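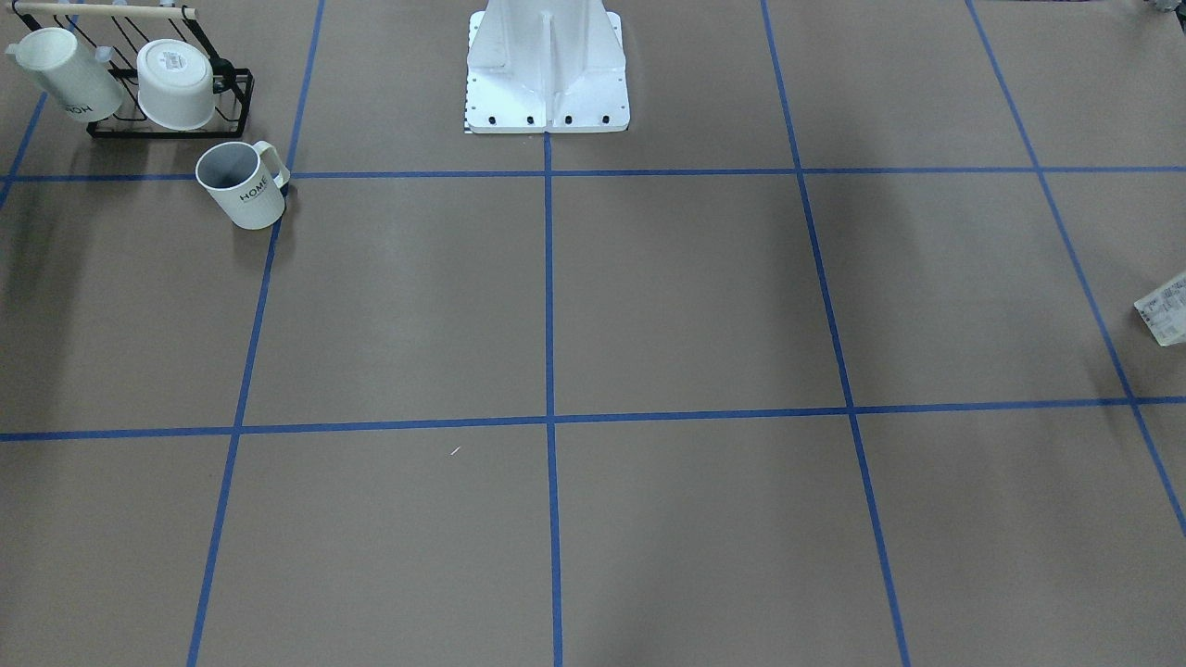

Kellenow Match Ball, size 5

The Kellenow is our ball for league matches on natural grass and on artificial turf. It has a textured outer cover, so the goalkeeper can hold it well also in rain. The panels are bonded with heat and there are no stitches where the water can enter.

Weight: 430 g
Bladder: butyl
Pressure: 0.8 bar
Item number: 770
Colors: white/navy, yellow/black

The ball is delivered without air. Please put a drop of oil on the needle before the first pumping, and check the pressure again after one day. A new bladder loses a little in the beginning — it is normal.

For training we recommend the Karkholm (item number 479). It has the same size and weight, but the cover is thicker and it accepts gravel pitches better.

Clubs which order 2 bags or more get free printing of the club name. Send the logo to Snežana Vukadinović in our team sales. In December the printing takes one week longer.

Warranty: 2 years on shape and seams. Damage from fences, dogs or too high pressure is not included.

Also in this series: Nuretlow futsal ball, Omerović goalkeeper gloves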